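The Kisden tape: is it really the February show?

Several of you have written in to ask why we haven't added the new Bisine recording to the live list. It has been going round for a few weeks now, labelled as the second night at the Kisden Hall, and at least two trading lists have it down as "complete, very good sound, never circulated before". I've played it four times. The sound is very good, I'll give it that. The rest I'm not ready to sign up to.

Start with the label. The only known tape of that tour's Kisden stop has always been the first night, the muddy one with the man coughing all through Okik. Fans have been saying for years that somebody near the desk taped the second night as well, and every so often a copy is promised and never turns up. So when a clean one does arrive, with no name attached and no word about what machine it was made on or how many copies stand between us and the original, I'd like a bit more than a typed track list before I get excited.

Then there's the set. The new tape runs to 11 songs. The first night had fourteen, and the reviews in the local paper make both nights sound much the same length. The person offering it says the encore was lost when the tape ran out, which could be true, but the cut after the last song is a fade. Tapes that run out stop dead, usually halfway through a word. Somebody has faded this by hand, and if they've done that then I wonder what else they've tidied.

The talking between songs bothers me most. Before the slow version of Okik there is a bit of chat about the rain and the van, and it is word for word the chat on the Bañuelos broadcast from later in the same tour. Singers do repeat themselves, I know, and plenty of them tell the same joke every night for months. They don't usually leave the same pause in the same place and then knock the microphone stand at the end of it. I lined the two up on the computer and that stretch matches for 38 seconds before they drift apart.

Nayeli Trujillo disagrees with me, and she has been collecting this band a good deal longer than I have. Her view is that the chat was patched in from the broadcast by someone filling a gap at a tape flip, and that the songs either side are real and new. She points to the guitar on the third track, which goes out of tune in the second verse and is put right by the chorus. She can't find that on any other recording, and neither can I. She also thinks the crowd sounds right for a hall that size. I'm less sure about that one, as a crowd of 277 and a crowd of 4,000 can sound very alike if the only people near the microphone are the three who won't stop whistling.

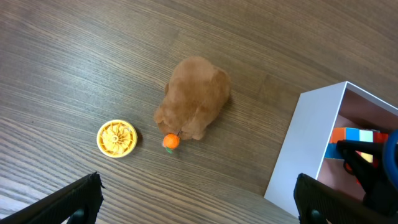 What would change my mind is the raw transfer. If the person who has the cassette would put up the whole thing as it came off the machine, flip and hiss and all, we could check the joins and the speed and have this settled in an evening. I've asked twice, politely, and been told both times that the "remaster" is the best way to hear it. Maybe so, but I didn't ask for the best way to hear it.

A word too about the copies being sold. Somebody is charging good money for this on disc, with a printed sleeve that gets the drummer's name wrong and credits a song the band hadn't written yet. Please don't buy it. The files are free on the usual lists, and whatever they are, the disc is the same thing with a worse cover.

For now the recording goes in our list under "date not confirmed", with a note about the patched chat. If you were at Kisden on either night and can remember what they played after Okik, or whether they played an encore at all, write to the usual address. Ticket stubs are nice but a set list scribbled on the back of one would be a lot nicer. Nayeli's full notes on the third track will be in the next issue, along with the tape speed corrections for the Bañuelos show that I promised last time and didn't finish.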